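15 April 2020

Toy corner, second day with the things from the Tistasell box. Beryl Oakley asked me to write down what we keep for the play kitchen set and what goes back to Musden.

The toaster I want to keep. It is mint green with rounded edges, and the two slices of toast are easy to recognise also for small children. One slice sits a little lower than the other in its slot. I don't mind this, but Beryl does. The yellow cup with handle can stay too, it is light and a child can hold it well.

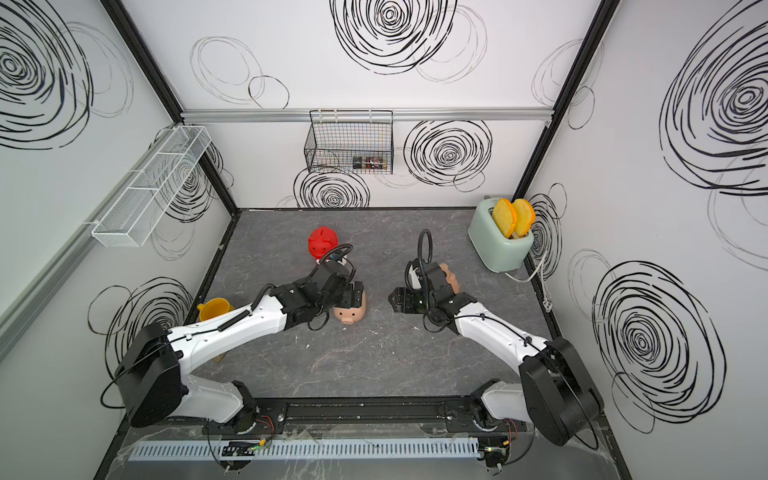

With the piggy banks I am less sure. On the list they are item 913, price group 5, and the list says only "pig, assorted". Red and pink look nice together on the grey marbled floor. I would like to have one more colour, maybe blue, but Coste does not make it before September.

To do: ask Flurkmont if the order of 200 can be split in boxes of 12. If not, we must find a place on the upper shelf, and there it is already full with the puzzles. 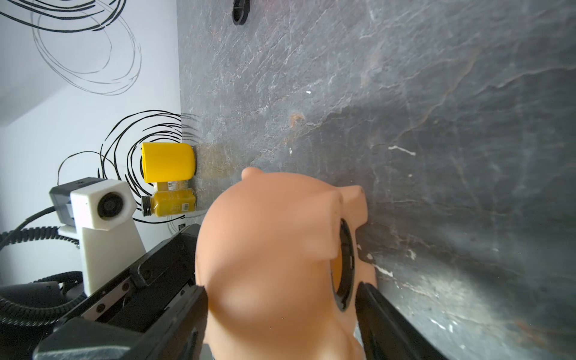 Still open is the question of the label. I prefer a small sticker under the belly, Beryl wants a paper tag on the ear. We try both and compare next time. Also I must return her good scissors, they are in my drawer.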